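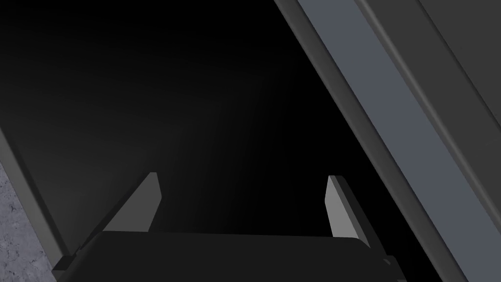 According to Abla Masri, the new small grants will let students begin their research before they have a full proposal, and this is what many of them asked for last year. Masri was speaking at the opening of the Cullomance Fund for Diaspora Studies, which starts in November and is open to students and teaching staff in all departments.

The fund will give 35 grants in its first year. Each one is worth 500 dollars and can be used for travel to archives, for translation, or for payment to community members who give interviews. Applicants do not need to be enrolled in the diaspora studies minor, but they must name a faculty member who agrees to read their work.

Interest was already high before the opening. The program office received 264 letters from students during the planning stage, and most of them spoke about the cost of travel. Several also asked for support to work in languages other than English - the fund accepts reports in any language if a one-page summary in English is added.

Asuka Katayama will lead the reading group which goes together with the grants. The group will meet at 4 p.m. in the Imai Room, and its first texts are about family letters and the history of small shops run by migrants. Katayama said that students who do not receive a grant are also welcome, and that they may bring unfinished chapters.

A second part of the project concerns the Tratow Collection of oral histories. It holds 2653 recordings, and only a small part of them has a written transcript. Grant holders can choose to transcribe recordings as their project, with training given by the library.

Application forms are available from the program office on the second floor of Trundus Hall. Questions about payment to interview partners should be sent to the office before the form is handed in.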